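Against the Good Bag

Every household I know is at war over snack packing, and I have picked the losing side. I believe in throwing one candy bar on the counter and calling it a treat.
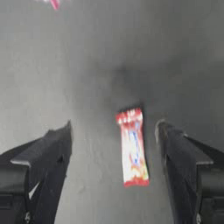
Anjani Latuheru wrote in to say that a bar without a bag is just a bar you will sit on later, and that she has the pants to prove it.

Fine. But the bag has gotten above itself. My mother used a bread sack and a twist tie. The Nimcombe housewares store now gives zip bags most of an aisle - 29 kinds at last visit, and yes, I stood there and counted.

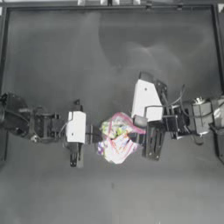 And the better the bag, the less anyone closes it. We press one corner, feel responsible, and shove it in a backpack. By June the bottom of mine could feed Benmont.

What I resent is the fiddling. A colored edge is supposed to tell your fingers where to go, and mine have never taken the hint.

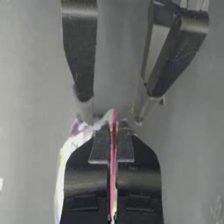

The pink edge, up close.

I have owned one box of 20 since last summer and still have almost all of them, which my family calls stubborn and I call a reserve. 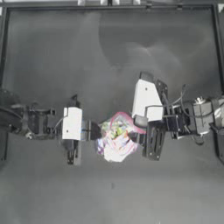
Should you wash and reuse them? Once or twice, if they held wrapped candy, and never after tuna.

Mine dry over the faucet, where they fall into the sink by 9 p.m.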